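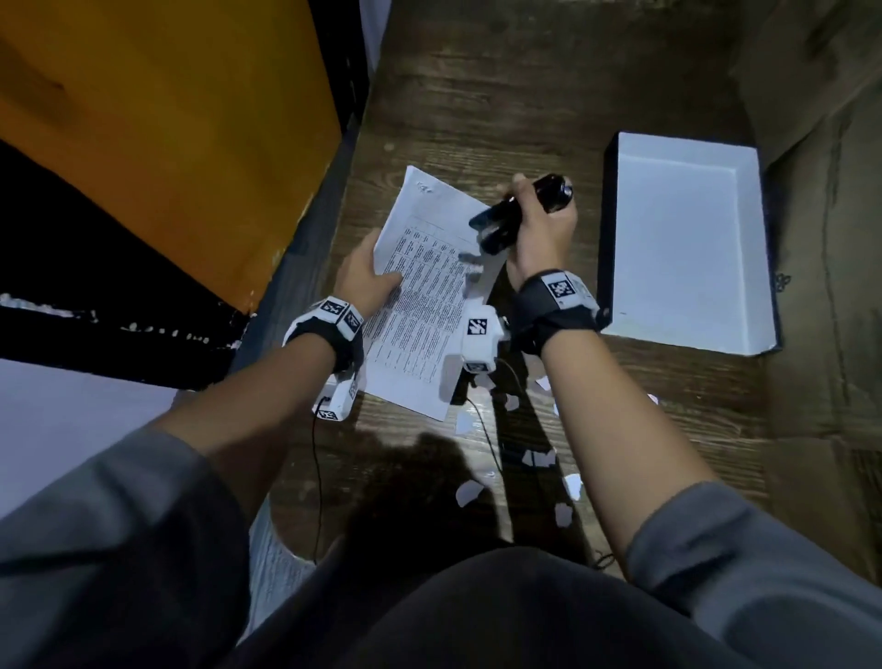 Re: [demo-capture] Wrist markers or teleop for paper handling?

From: Meinir Kemeys
To: demo-capture list
Date: 13th April

On the teleop question, quoting the part I can answer:

> We have been driving the Banorix arms by remote control for all of our
> demos so far. Rigid parts are fine. Anything with loose paper is slow,
> and the operators tend to pin the sheet flat to the table before they do
> anything else, so that is what the policy learns. Has anyone on the list
> moved to bare hands with wrist tracking for this? What do you lose?
>
> Also, does the marker layout in the Preltico notes still hold, or has it
> changed?
>
> Berisha

We switched to bare hands for the paper tasks in July and have kept teleop for everything else.

The setup is a head camera plus a strapped module on each wrist. Each module has square fiducials on top, and there is a second printed attachment below it with its own markers. The lower one matters more than I expected. When the forearm rolls to bring a tool down onto a page, the top squares turn edge-on to the head camera and the pose estimate starts to jump. With the lower attachment in view the track usually survives.

The cables are the weak point. Both are thin and black and hang from the lower attachments, and with a sheet held in the air they can end up between the page and the hand. Tape the first stretch along the forearm, over the sleeve, and leave enough slack at the wrist for a full roll. We lost 3 sessions at Drunasville to a connector that worked loose.

What you lose:

Force. We have nothing on the fingers, so grip strength on the sheet has to be guessed from the video. For a single page this has not hurt us. For a stack it has.

Kinematic match. People hold a sheet with the fingers spread across the print and the thumb on top. A two-finger gripper cannot do that. We retarget to a pinch at the page edge and throw out demos where the retargeted pinch would land more than 20 mm from the real thumb.

Finger detail under occlusion. A tool with a thick barrel hides most of the right hand. We label the grasp once per clip and hold it fixed.

What you gain is speed, and the sheet stays off the surface. Our last batch was 50 clips from two people, and the page is held at a tilt in nearly all of them. I would leave scraps on the floor between takes, too. Ours was swept before every clip at first, and the policy then treated any torn bit of paper as something to pick up.

On the Preltico notes: the layout holds, but the marker IDs in section 2 are swapped left to right. Check yours against the printed parts before calibrating — the solver will converge either way and the error only shows up when the wrists cross.

I can send the retargeting script off-list. It expects both wrists in every clip and fails without a message if one is missing.

Meinir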